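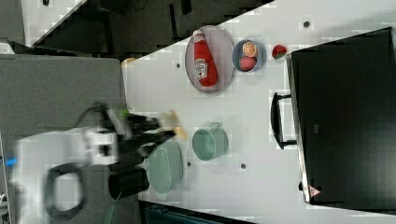 Hello to everyone at Deden,

Time for my December update! The practice kitchen at Mandholm is coming along nicely -- we've got the white table in place, and the table-setting activity now has its basic pieces: a gray plate, a small blue bowl for fruit, a teal cup and the bigger ribbed bowl. I'm really fond of that teal (you'll see more of it next time, I've ordered extra).

We've run 12 of the 13 tidying rounds you paid for, and the last one is set for early January. Spending is at almost 100 percent of the kitchen line, mostly dishes and shelving from Konditero.

Still to do: 4 storage bins, better light at the far end of the room, and the labels for the Bermúdez cupboard. I'll send receipts with the next report.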